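Farnemon puts off robot purchase, spends first on shelves and training recordings

10 February 2018

Farnemon, the convenience store chain, will not buy shelf-stocking robots this year. The company said this week that it has moved the equipment money in its current budget to store fixtures, recording gear and staff hours, and that a decision on machines will wait until November at the earliest.

The chain had been expected to order 30 stocking units from Hakley, which supplied a single test arm to the Farnemon warehouse last year. That order has been taken out of the plan. A smaller one, for two arms on wheeled bases, remains in the budget as an option and can be dropped without penalty until the end of the summer.

Farnemon gave cost as the main reason. The price quoted for each unit covered the arm, the base and one year of service. It did not cover grippers, spare batteries, insurance or changes to the stores. When the purchasing office added those items, the cost per store went up by 75 percent. Most of the increase came from grippers, as the company would have needed more than one type to handle what it sells.

The money will go instead to a practice store set up by Flunska, a firm that records people doing shop work and sells the recordings to robot makers. Farnemon has booked 500 hours there, to be used before the fall. Workers stock, straighten and clear shelves while head-worn cameras record their hands. Hakley will get the recordings for its own software, and Farnemon will get a lower price if it buys later on.

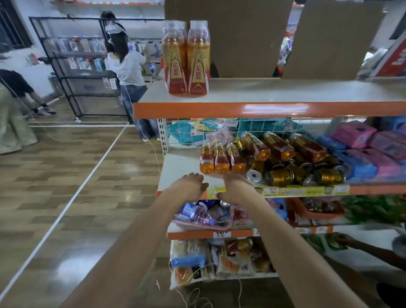

The equipment list for the practice store is now longer than the one for the robots was. Shelving takes up the largest part of it, and Farnemon asked for ordinary store units so that the recordings would carry over to its own aisles. Stock is the next largest item. The purchasing office first planned to fill the shelves with boxed goods only, which are cheap and easy to reset. It changed its mind after talks with Hakley, whose engineers wanted mixed shelves, with bottles and cans lying in a heap on their sides next to boxes stacked in a row, and soft bread and snack packages on the level closest to the floor. Mixed stock wears out faster, and the budget now has a line for replacing it every month.

Cabling was another late addition. The headsets in use at the practice store run on a cable, and Farnemon has asked for a price on battery models that would let workers move between aisles more freely. Flunska quoted a rental rate for 200 days. The chain has not accepted it and may keep the wired sets through the end of the contract.

Oddsson, the consulting firm that reviewed the plan, advised Farnemon to hold back part of the money for floor work. Its report said that the wheeled bases need level flooring and wider aisles than many of the older stores have, and that the chain should measure every location before it signs an order. Measuring has started in the stores with the most night deliveries. Results are due in late spring.

The report also recommended leasing over buying for the first group of machines. Oddsson said that grippers are changing quickly and that a unit bought now could need a new hand before it is paid off. Hakley offers a lease, but only with a service contract that Farnemon considers too expensive. The two companies are still talking about that part.

Store staffing is not affected by the delay. Workers who record at the practice store are paid their regular rate plus travel, and sign-up is through store managers. The next block of recording hours opens at the start of next month.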